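Section 4: Picking Up Your Festival Tickets at the Kistthorpe Playhouse

Welcome back! By now you should have your Brellard account set up and your shows chosen, so the hard part is behind you.

1. Open My Shows and tap the performance you want.
2. Tap Send to Phone, then wait for the green check mark - it can take up to 30 seconds on a busy evening.
3. Save the ticket before you leave home, as the lobby signal comes and goes.

Note: The Playhouse seats 1,673, so do give yourself a little extra time at the doors.

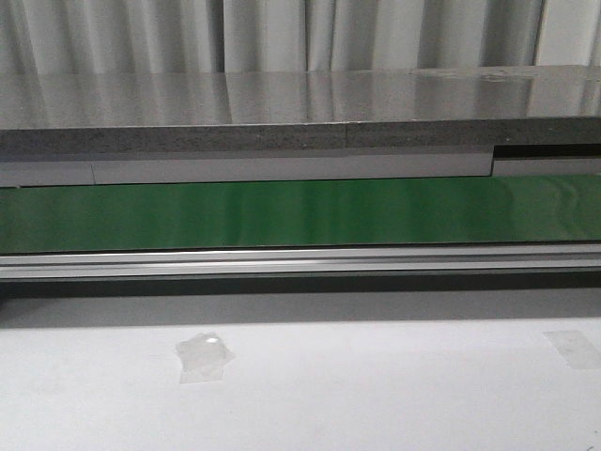 Can I give my ticket to a friend if I can't make the show?
Tap Transfer under the ticket and type in your friend's email address, any time up to curtain.

4. At the door, turn your screen brightness all the way up and hold the code under the reader.

Caution: Please don't tap Refund while a transfer is pending. Your seat will go back on sale right away, and we can't get it back for you.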